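Monday, October 26, 2026
By Bohumila Tóth

So we've had Konport at work since August and enough people have asked me what I think of it that I'm going to write it all down once and then just send the link.

Quick background if you don't know me from the old posts. I work at Pludlow, on the test bench. We check and recondition control panels, the kind with sliders and knobs that end up in small theaters and school auditoriums and the back rooms of churches. There are 11 of us on the bench side. A panel comes in, somebody plugs it in, pushes every slider all the way up and all the way down, listens, watches the meter, writes down what sticks. Then the next one. A busy week is 200 panels. My thumbs have opinions on this.

Konport is the software we got so we could try out having a robot arm do the slider part. It isn't the arm itself! People keep mixing that up, including people in our own front office. It's a simulator. You get a room, a table, an arm bolted to the table, and a thing on the table for the arm to work on, and you practice the job in there until you like how it goes. Then (in theory, more on that later) you send the motions over to the real arm, which in our case is a Laxdal we're leasing. The Konport seat is 2000 a year and we have one seat. One. I'll get to that too.

Setup took Bohumila Hubáček and me most of a day. Yes, we're both Bohumila, yes, we both sit on the same bench, the login emails went to the wrong one of us twice. Installing was fine. What ate the day was getting our panel in. Konport comes with a library of objects and none of them is remotely a slider panel, so you have to bring your own model and then tell the program which bits move, in which direction, how far, and how stiff they are. The stiffness page is a mess. It has a field called "friction" and a field called "damping" and a third called "resistance," and the help text under all three is the same sentence. We set them by feel, meaning one of us pushed a slider on a real panel with her eyes closed while the other one fiddled with numbers. I'd love to tell you there was a better method.

Once the panel's in, though, I have to say it looks good. You can ride along right behind the gripper and look down past it at the face of the panel, and the sliders sit at different heights like somebody just walked away from it, and there's a little row of round dots along the top with the left one brighter than the others. The tick marks next to the tracks are in there too, too tiny to read, but I don't need to read them, I've been looking at them for nine years.

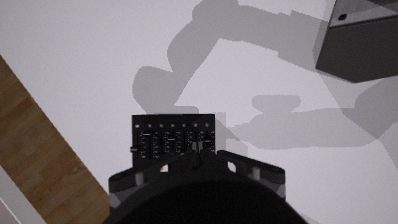 The view from the gripper is what sold me on the whole package, so let me stay on it a minute. On the bench you never see your own thumb from the front. You just push. Trying to teach a machine to do it, I had to work out where I come in from, how much I lean, whether I push the cap from the side or from on top, and it was a strange couple of afternoons. I found out I don't really push the far sliders at all, I sort of drag them with the side of my finger. Hubáček does it completely differently. We had never once talked about it! We now have a written page on how to run a slider, and our two newest people have read it, and I think that page may be worth more to us than the arm is.

There's a catch with that camera, and it's the gripper. It fills up the bottom of the view and it covers the near end of the panel, so whatever's going on down there you have to guess or switch away. You can't make the gripper see-through. You can do it with the arm, you can do it with the table, for some reason you can't do it with the gripper. I've put in a request. I'm told others have as well.

Shadows are on by default and they're heavy. The arm throws gray all over the tabletop and on a white table that's a lot of gray. At first I turned them off, and then a guy on the Mendach side (Mendach is who we lease the Laxdal through, they also do the training) told me to leave them on, since our real bench has one big overhead light and the camera on the real arm was going to be dealing with shadows all day long. Fair enough. Left them on. You stop noticing after a week.

Now the practice itself. You set a start position, you set what counts as done, you hit go, and it tries. By the end of September we'd run 1564 tries. I know the number because Konport keeps a counter in the corner and you can't hide it, and Hubáček started announcing it. The early ones are painful. The arm comes in too low and shoves the whole panel across the table. Or it comes in too high and waves politely at nothing. There's a replay list that keeps every one of these and I'd say that's the second best feature after the gripper view, because you can sort it by how far off the tip was and see which sliders are giving you grief. For us it's always the ones nearest the right side.

One thing I'd change tomorrow is the rooms. You can pick from a handful that come with the package, and not one of them looks like a shop. Ours is the smallest one on the list and it's basically a playroom. Bright blue mat with a yellow border under the table, cubby shelf with colored bins, books on top of the shelf, pictures up on the wall, and a second arm standing behind the table on a big pedestal. There's an empty room too, all gray, but it made me a bit seasick when I moved the camera, with nothing to hang your eyes on. So we stayed with the bins.

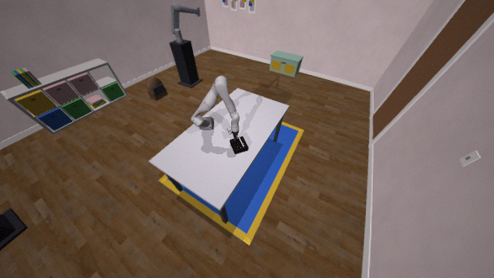 What I wanted from a room, and what I'd pay extra for, is a person. I don't mean a pretty one, a block with arms would do. Our bench is a shared bench. The real Laxdal is going to sit with me on one side and a rolling rack on the other, and the thing I most wanted to rehearse was where my elbow goes when its elbow goes up. That elbow swings out wider than you'd think on the reach for the far sliders. Konport will warn you if the arm's going to hit the table or itself. About me it has no idea. We ended up taping the reach out on the floor at work with painter's tape and taking turns standing in it, and that's how we found out the rack has to move.

OK, so, the part people email me about. Is it taking jobs. I'll tell you what I know, and it's only our shop.

There are still 11 of us. The plan as it was given to us in August is that the arm does the up-and-down on every slider and we do the listening, the opening up, the cleaning, and the weird ones. I asked for that in writing and got it, and I'd tell anybody in the same spot to ask too. What's changed already, before the arm has done one paid panel, is who does what in the morning. Two of us are in Konport for part of the day and the others are covering our panels, and that has caused some grumbling, which I get. Going from bench to screen is seen as a step up and it didn't come with a conversation about who got picked. Hubáček and I got picked because we were in the room. That's a lousy way to do it. We've since put up a sheet so everybody gets a turn, and this is where the one seat thing really bites, as only one person can be logged in and the second monitor just gets you a spectator.

The other change is in the quality of the day, and I go back and forth. Running sliders is boring, and it's also the part of the job where you chat. You can do it and talk. Listening and fault finding, you can't. If the arm takes the boring bit, what I've got left is eight hours of concentrating. Somebody should think about that when they draw up the breaks. I've said so to our manager and she wrote it down, at least.

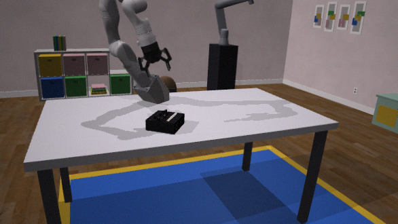

Back to the review. Sending motions across to the real arm works, with an asterisk. The file goes over in a minute or two and the Laxdal takes it without complaint. Positions were good on the first go, better than I'd been warned to expect. Force was way off. Remember our eyes-closed friction numbers? Well. Real sliders are stiffer when they're dirty and ours all come in dirty, so the first real panel got a very gentle tickle and nothing moved. We've made three versions of the panel since — clean, sticky, and awful — and practice on all of them. Mendach say that's what they'd have suggested. They could have suggested it in August!

Support from Konport is by ticket and they answer within a day, usually with a question. The manual is long and somebody clearly cared about the first half of it.

It wants a decent computer. Ours is four years old, and with shadows on it chugs if you orbit the camera while the arm is moving. The undo only goes back one step. Saving while a run is going on kills the run, no warning, we've all done it once. The camera presets are great, though, and you can name your own. I've got one called "over Hub's shoulder" that I use constantly.

Would I buy it again? For a shop our size with one repeated job, yes, but I'd push hard for a second seat in the price, and I'd budget a full week for getting your part in. If you have lots of different jobs that change every month, I don't think you'd ever get out of the setup pages. And if you're the one on the bench and your boss is looking at it, ask to be in there from day one, with your hands on the mouse, because somebody is going to be deciding how your job gets done in that little room with the blue mat and it may as well be you.

I'm giving it four out of five. It'd be four and a half if I could see through the gripper. I'll add a note at the bottom when the Laxdal has done a full week on real panels, currently penciled in for after the holidays, rack permitting.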